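Reading time: 2 min

Folding lined trousers - inside out or not?

tiditz_hanyu
Hello all, I've been slowly working through the winter wash on top of our red blanket and I'm stuck on the black trousers with the grey patterned lining. Do you fold the waist down so the lining shows, or tuck it all away?
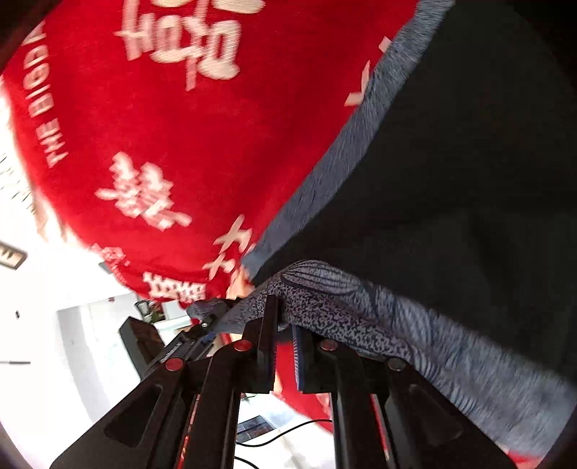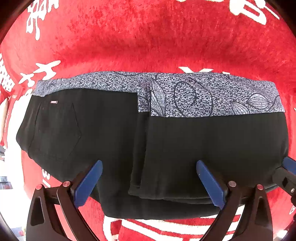
I like the leafy print, so I'm tempted to leave it showing in the drawer, but my sister reckons that stretches the waistband.

Liao60
Oh, I'd leave it showing, it's a lovely way to find the right pair on a dark morning!

travus_mum
Sorry Liao, I disagree. Mine went baggy by May. Legs together, fold in 2, waist flat.

Liao60
Mine have been fine for 4 winters, love.

Recent threads
- Getting fluff off black trousers
- Washing plush blankets at 60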